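Tea and coffee shop starts packing sessions ahead of summer

A small tea and coffee shop in Tendanham has begun opening its counter to customers who want to learn how to pack and store what they buy.

The sessions at Skiltard, which sells loose tea, beans and brewing kit, started in July and take place in the late afternoon, when trade is quieter. They are free to anyone who has bought something in the shop, and last 25 minutes. 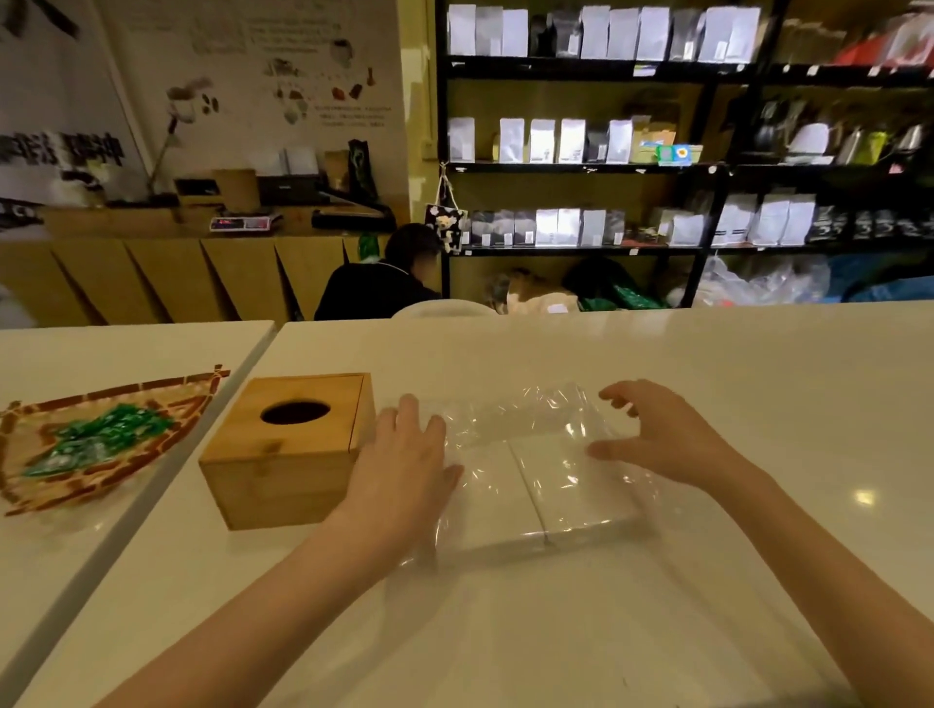
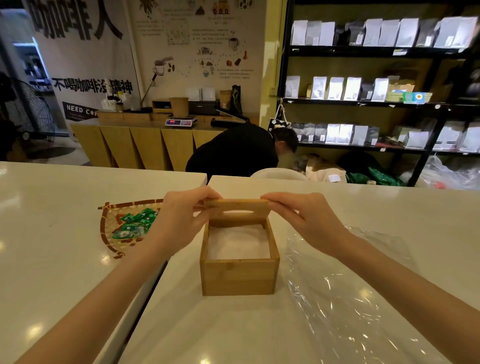 Skiltard's packing counter, with sweets or tea in green foil on a woven tray.

Regula Rainer, who runs the shop, said the idea came from complaints. Customers were bringing back tea that had lost its smell after a few weeks at home, and most of them had kept it in an open bag next to the cooker.

"They thought we had sold them old stock," she said. "I asked one lady where she kept it and she said on the windowsill, in the sun. So I showed her what we do with ours, and she asked if she could bring her sister."

The sessions cover folding and closing a bag, pressing the air out before sealing, and using a heat sealer. People are also shown how to wrap a box as a gift without using a whole roll of tape. They can bring their own tins and jars, and Ms Rainer will say which of them close well enough to be worth using.

Numbers are small. Four people can stand at the counter at one time, and the shop has no plans to move the sessions anywhere bigger. A hall was suggested, but the scales and the sealer would have to be carried across the road and back each time.

Heidrun Auer, a retired school cook who lives two streets away, went to one of the first sessions and has been back since. She said she had been given a good deal of tea over the years and had thrown much of it out.

"I had a cupboard full of half bags with pegs on them," she said. "I went home and did the lot in an evening. Some of it was past saving and went on the compost."

She has since bought a small heat sealer of her own, which she also uses for dried beans and for the dog's biscuits.

The shop sells its tea and coffee in several pack sizes. Ms Rainer said she would like more people to buy the smaller ones. A 200 gram bag looks like good value, she said, but someone who drinks one pot at the weekend will not get through it while it is at its best. For those customers she suggests buying less and coming in more often, or splitting the bag on the day it is bought and sealing each part separately.

She gives different advice for coffee. Whole beans should be left in the bag they came in, with the top rolled down tightly, and only ground when needed. She does not recommend the fridge for either tea or coffee, as both take on the smell of other food and get damp when the bag is opened in a warm kitchen. A cupboard away from the cooker will do.

Skiltard has also changed some of its own packing this year. Padding inside parcels is now mostly paper, and boxes in good condition from suppliers are used again for postal orders. Clear bags are still used for some goods. Ms Rainer said she had tried two paper versions and both had split in the post.

"One order went to Jendar and arrived as a box of tea leaves and a bag with no bottom," she said. "We sent another and paid for it. I will try again when there is something better."

Postal orders make up a small part of the business but have been growing. The shop sends parcels out in the morning, and anything ordered after that goes the next working day. Customers collecting in person can ask for their order to be left unwrapped.

Skiltard moved to its present address from a unit on Ghanem Street, where it had been for 16 years. The old unit was narrow and had no room for customers to stand and watch anything being done. Ms Rainer said the longer counter was the main reason for taking the new place, although the rent is higher and there is less storage at the back.

Gift wrapping will be the subject of extra sessions later in the year, if there is enough interest. There are 30 names on the list for the current ones, and new bookings are being taken for September onwards. The shop is asking people who can no longer come to say so, so that their place can be passed on.

Places can be booked at the till or by telephone during opening hours. Children are welcome with an adult but may not use the heat sealer. Those bringing tins or jars from home are asked to wash and dry them fully beforehand, and to leave at home anything that has held spices, as the smell is very hard to get out.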